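Practice felt, one month in

I started brush calligraphy in May with no plan beyond filling a page a day. Most days I have managed it. Some days I did half a page and went to bed. I wanted to write down what I use and what has worked so far, mostly for my own reference.

The main thing I bought was a felt with a printed grid. I looked at paper first. The shop in Gruston sells practice sheets in packs of 300, and I went through the first pack faster than I expected. A lot of that was single strokes, the same horizontal line over and over, and it seemed like a waste to use a fresh sheet for each set. I still write on paper, but now the felt goes underneath and I use its grid to keep my characters the same size.

The felt takes ink whenever the paper is too thin or I load the brush too much. Mine was marked up by the second evening. I tried rinsing it in cold water and the marks faded a little, then I stopped bothering. The grid is still readable and that's all I need from it.

I put a black cloth over the table before anything else. The first one I used was an old beige sheet and every drip showed. Black is better. It also stops the felt from sliding, which was a problem on the bare tabletop. I smooth the cloth flat with both hands, then lay the felt in the middle so I have room on each side for the ink and a rag.

The brush rack stays on the table full time. I used to leave brushes lying in a tray and the tips dried bent. Now I rinse them in the sink, squeeze them out, shape the tip with my fingers and hang them up with the hair pointing down. I have four brushes and use two. The medium one from Holon is the one I pick up first. The large one holds more ink than I can control yet.

For ink I use the bottled kind, diluted with a few drops of water. I tried grinding an ink stick and may go back to it, but it added a long wait to the start of each session and I was skipping days over it.

As for the writing, my horizontals are straighter than they were. Verticals still lean right near the bottom. The dots are bad. I press too hard and they spread into the next square. I have been doing one row of dots before anything else, and the last few rows look more even than the first ones.

I keep a running count of characters in a notebook. The total is 2,035, and 1,175 of those came in the last two weeks, when I moved my practice to right after dinner and stopped trying to do it before work.

Next I want a heavier paperweight and a smaller water dish. The one I have now is a cereal bowl and I have knocked it over twice.
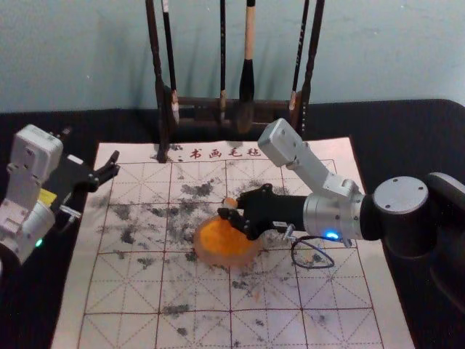

The felt on its black cloth, ink marks and all.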